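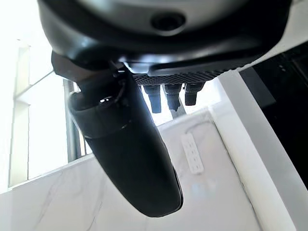

5.3 Recording a demonstration by remote control

Read section 5.2 before you begin. The hand must be calibrated and the glove must be paired with the Orkel control box.

1. Put on the glove and close the wrist strap. The strap should be firm, but you must still be able to bend the wrist.

2. Hold your hand open and still. Press ENABLE on the control box and wait for two short tones.

3. Close your thumb slowly, then open it. The robot thumb follows with a small delay. Repeat with the other fingers.

Note: If the thumb moves in the wrong direction, press STOP and repeat the calibration. Do not try to correct this by moving your own thumb the other way.

4. Bring the arm to the start position with the foot pedal. While the pedal is pressed, the arm follows your hand. When you release it, the arm stays where it is and only the fingers follow.

5. Check the wrist camera on the monitor. The fingertips must be visible when the hand is fully open.

6. Press RECORD and do the task one time, at an even speed. If you make a mistake, stop the recording and delete it – a corrected mistake is also learned by the robot.

7. Press RECORD again to finish. The file is saved with the next free number.

8. Return the object to a slightly different place and repeat from step 4. For a simple pick and place task we recommend 30 good recordings.

CAUTION: Keep other people out of the reach of the arm when the pedal is pressed. Cables and power outlets near the work area must stay outside of the path of the fingers.

CAUTION: Never take off the glove while the ENABLE lamp is on. The hand can close suddenly.

If the monitor shows error 271, the glove has lost its connection. Release the pedal, wait until the lamp goes off and start again from step 2.

Text: Inger Vestergaard. Checked by Joni Koivisto, 27 June 2020.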